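Sutport Library Swaps Its Late Fines for a Table

SUTPORT, September. Sutport Library will stop charging late fines from Saturday, having worked out that collecting them cost more than they brought in. The 798 readers who currently owe money may come out of hiding.

The change follows a year in which 1,246 books went out and did not come back on time. Most were cookery books. Three were guides to getting organised.

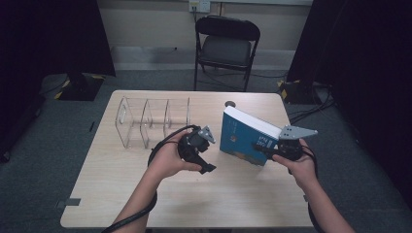
What happens instead

Late books can be left at the new returns table by the side door, at any hour the building is open, with no form and no conversation. Staff have been asked not to raise their eyebrows.

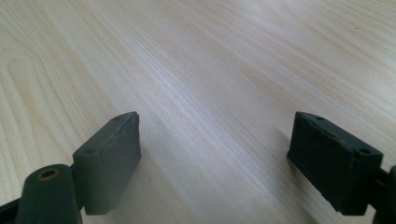
Books more than seven weeks late will still trigger a letter, though its wording has been softened. The old version, written by the Halliday branch in a firmer age, used the word "forthwith" twice.

Reservations stay free, as does the reading room. The photocopier remains as it was, and we are sorry about that. 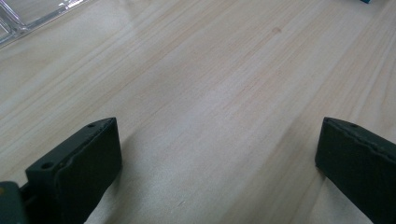 The same rules will apply at Halliday and at the Waneck mobile stop, where the van calls on alternate weeks and parks wherever the bakery lorry has not. Sesholm readers may return books to any of the three.

Lost books must still be paid for. Dropping one in the bath counts as losing it, however carefully it has been dried on a radiator.

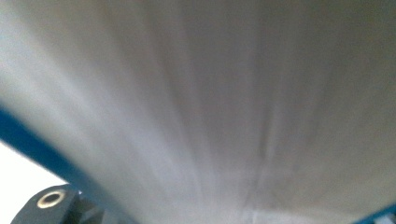 One Sesholm reader said she had been renewing the same atlas by telephone for years and would rather miss the chats.

Fines already paid will not be refunded. They went on the photocopier.

Ends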